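# Where does sound come from, and where does it go?

Put two fingers gently on the front of your throat and hum. Go on, a nice long low one! Feel that buzzing? Your throat is shaking back and forth so fast that your fingers feel it as a tickle. Now stop humming. The tickle stops too.

You've just found out the biggest secret of sound. Every sound you have ever heard, from a barking dog to a squeaky shoe, started with something shaking. Scientists call this shaking **vibration**. A guitar string vibrates when you pluck it. A drum skin vibrates when you hit it. When you shout down the stairs for somebody to bring you a towel, it's two little folds of skin inside your throat that are doing the vibrating.

## How does the shaking get to your ear?

Air seems like nothing, but it is full of tiny bits called **molecules**. They're much too small to see, and there are zillions of them between you and the nearest wall. When a drum skin moves outward it bumps the molecules next to it. Those bump their neighbors, and those bump *their* neighbors, and off goes the bump across the room. The drum skin swings back, then out again, and another bump sets off behind the first.

Think of kids standing in the lunch line. If the kid at the back stumbles forward, everybody gets a little nudge, one after another, until the kid at the front feels it. The kid at the back never walked to the front of the line, but the nudge got there anyway! Air molecules are just like that. They jiggle on the spot, more or less, and the nudge does the traveling. That traveling nudge is called a **sound wave**.

And wow, does it travel. In air at ordinary room temperature, a sound wave goes 343 meters in one second. That's longer than three football fields laid end to end, in the time it takes to say "one Mississippi." On a cold winter day it goes a little slower, and on a hot summer day it goes a little faster.

## Sound in water, wood and outer space

Air isn't the only thing sound can move through. It goes through water more than four times faster than it goes through air. Whales make very good use of this, and their low calls can be heard by other whales a very long way off. Sound goes even faster through steel.

You can try it with wood. Lay your ear flat on a tabletop and have a friend scratch the far end with one fingernail, very lightly. Then lift your head and have them do it again. The scratch is so much louder through the wood!

In outer space there's almost no air, and so there are hardly any molecules to pass the nudge along. If two rocks bang together out there, they don't make a sound that anyone floating nearby could hear. All those booming space battles in the movies should really be silent (but then they'd be a lot less fun to watch).

## High sounds and low sounds

Why does a mouse squeak and a cow moo? It comes down to how fast the shaking is. Fast shaking makes a high sound. Slow shaking makes a low sound. How high or low a sound is has its own name, **pitch**.

We measure pitch by counting how many times something shakes back and forth in one second. That number is called the **frequency**, and we count it in **hertz**. A deep electric hum might be 60 hertz, so that's 60 shakes every second. A note of 500 hertz is up in the middle, where lots of people can sing it. Human ears are especially good at picking out sounds near 3,000 hertz, and even a pretty quiet sound up there gets noticed right away.

Some animals leave us far behind. Dogs can hear higher sounds than any person can, and bats can hear higher sounds than dogs. Elephants go the other way. They rumble to each other with sounds so low that we can't hear them at all – though if you stood close enough you might feel one in your chest. 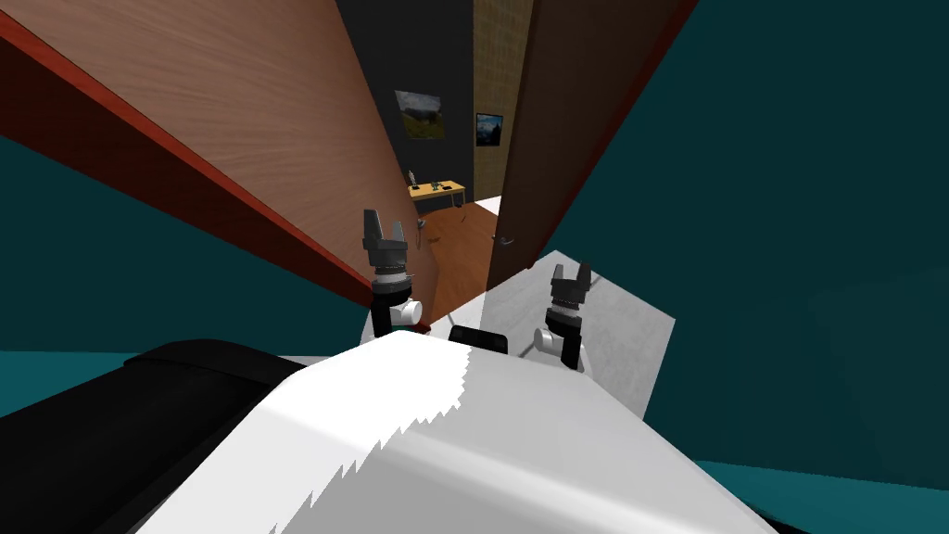

*Two grippers, each with its dark gray fingers parted.*

## Loud and soft

Loudness is different from pitch. You can have a loud high sound (a whistle!) or a soft high sound (a tiny bell). A loud sound comes from *big* shaking and a soft sound comes from *small* shaking. Pluck a rubber band gently and look at how far it swings. Pluck it harder and it swings out wider, and the sound gets louder, but the note stays pretty much the same.

Very loud sounds can hurt your ears, and the tiny parts inside that get damaged don't grow back. So turn the headphones down a bit, and cover your ears when a fire truck goes by with its siren on.

## Echoes

Now for my favorite part! When a sound wave hits something big and hard, such as a cliff or a brick wall, a lot of it bounces back. If the wall is far enough away, you hear your own voice a moment later. That's an echo.

The best echo I know is at Gallitside, where there's an old stone quarry with one tall, flat side. If you stand on the path at the far end and clap once, a clap comes back to you so crisp and clear that you want to turn around and look for the other person. The tunnel at Skiltgate is completely different. It's long and curved, and when you shout your name in there the sound bounces off so many bits of wall that all the echoes smush together into one long "oooooooo." A smushed-up echo like that is called **reverberation**. It's a huge word for something you can hear in any bathroom.

You can even use an echo to work out how far away a wall is. Say you shout and your echo takes exactly two seconds to come back. The sound spent one second going there and one second coming home again, so the wall must be 343 meters away. Bats do this all night long with their squeaks, only they do it in the dark, while flying, and while chasing their dinner.

Soft things are terrible at making echoes. Curtains, carpets, pillows and thick snow all soak sound up. The next time it snows, go outside before the plows come and listen. Everything sounds so hushed!

## What happens inside your ear

The part of the ear on the outside of your head is a scoop. It gathers up sound waves and sends them down a short tunnel to your **eardrum**, a thin piece of skin stretched tight. The wave nudges the eardrum and the eardrum starts to vibrate.

Behind it are three little bones, and one of them is the smallest bone in your whole body. They pass the shaking along to a curly tube shaped like a snail shell, the **cochlea**, which is filled with liquid. Tiny hairs inside it sway with the ripples, and they send messages to your brain. Your brain says "doorbell!" and off you run.

## Try it: a string telephone

You will need:

- two paper cups
- a long piece of string
- a sharp pencil
- a grown-up to help with the pencil

1. Poke a small hole in the bottom of each cup.
2. Push one end of the string through each hole and tie a fat knot on the inside.
3. Give one cup to a friend and walk apart until the string is tight.
4. Talk quietly into your cup while your friend listens with the other one.

Now let the string go floppy and try again. What's different? Then pull it tight and ask somebody to pinch the middle while you're talking.

## Words to remember

**Vibration** – shaking back and forth, often very fast

**Pitch** – how high or low a sound is

**Frequency** – how many shakes happen in one second

**Echo** – a sound that has bounced back to you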